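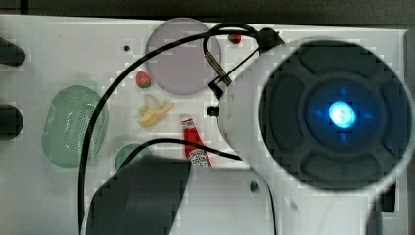 Play food

Play food (also toy food, pretend food, in some older catalogues "shop goods") is the general name for toys made to look like things people eat. Covers fruit and veg, bread, tins, cakes, whole cooked meals. Usually sold in sets, often with plates or a toy till. Used mostly by children between two and seven, though see Other uses.

Names

No single agreed term. British shops tend to say play food or toy food. "Pretend food" more common in nursery schools. Shop goods survives in a few places where the main game was keeping shop, not cooking. Display food, the sort put in restaurant windows, is a separate trade and has its own article.

History

Small clay loaves and fruits are known from a number of old sites but it's hard to say which were toys and which were offerings. Most writers leave the question open. Dolls' house food is better recorded: plaster hams and fish glued to their dishes, too small and too brittle to be handled much.

Larger pieces, made to be held in the hand, came in with the toy shop and toy kitchen. Early ones were turned wood, painted. Apples and pears were easy on a lathe, bananas were not, and had to be carved. Papier mâché was cheaper but went soft if sucked. Wax looked best and lasted worst.

The Michalík workshop in Ostden is often given as the first to sell fruit loose, by the piece, so a lost pear could be replaced without buying the whole box. Its list for one year runs to 713 items, although many are the same fruit in a different colour. The workshop closed after a fire and most of the moulds went with it. Obadia Mutiso, who catalogued what was left, argued that the loose pieces were in fact seconds from the boxed sets. Not everyone accepts this.

Plastic took over quickly. Hollow blown pieces were light and cheap, could be washed, and could be dented by a determined child in one afternoon. Wood came back later at a higher price. Felt and knitted food began as a home craft and is still mainly that, although several firms now sell it ready made.

Materials

Wood. Heavy, lasts, paint chips at the stalk end first. Not to be left in water.
Hard plastic. Most common. Seam usually visible down both sides.
Soft plastic. Squeezes. Goes sticky with age, no real cure for it.
Felt and wool. Quiet, good for babies. Holds crumbs.
Card. Boxes and packets only, mostly for toy shops.

Cutting food

A type in which each piece is made in two or more parts, held together by a peg, magnet or hook and loop tape, and is "cut" with a blunt toy knife. The ripping noise of the tape is a large part of the appeal. The tape wears out before anything else does. Peeling pieces are a related type, the banana being the usual choice, either with a skin that comes off or moulded for good in a half peeled state.

Choice of foods

Fruit leads nearly everywhere, strawberries, bananas and apples above all. Bright colours, simple shapes, no cooking needed. Meat is less common than it was. Sets also follow local eating: Ánh Khương and Diễm Lâm compared sets bought in 11 towns and found bread in all of them but rice in only 6, and complained that children who ate rice every day were serving each other plastic croissants. Their paper led to the Zendia range, with rice bowls, spring rolls and greens. It sold well and was widley copied.

Size is rarely consistent within a set. An egg may be larger than a lemon. Quang Đàm put this down to safety, small foods having to be made big enough not to be swallowed, while big ones are shrunk to fit the box.

Safety

Small parts are the main worry. Grapes, cherries and peas are generally made in bunches or left out. Magnets must be sealed in. Paint rules differ by country. Scented pieces are discouraged for under threes becuase they get bitten.

Other uses

Speech therapy, language lessons (naming, asking, counting money), memory work with older people. Also talks on diet, where a plate can be filled and refilled without waste.

Collecting

A small field. Painted wooden fruit with the original box fetches most. The toy museum at Potosville has almost 100 pieces on show, arranged as a greengrocer's, and Vinh La's short guide to the collection is still the usual starting point for dating wooden pieces. Out of print, second-hand copies turn up.

See also: Toy kitchen; Dolls' house; Toy till; Display food

Last edited 5 Oct 2026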